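Shared Kitchen FAQ

Who can use it?
Any tenant at Parnesow with a key and a conscience. 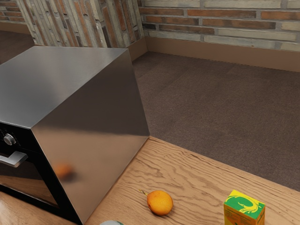
Murali Amin wants it noted that a conscience was never in the lease.

Can I leave food overnight?
Label it. Unlabeled curry becomes public property at 16 hours.
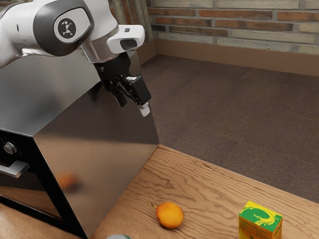 Answers by Revathi Rao, updated in May

Fish is allowed before noon, when fewer people are awake to object.

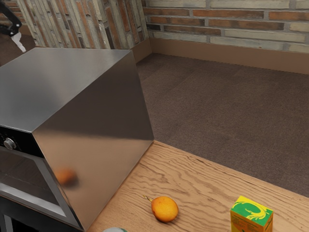 When is cleaning day?
Wednesday. The rota is on the door, where it has been ignored since it went up.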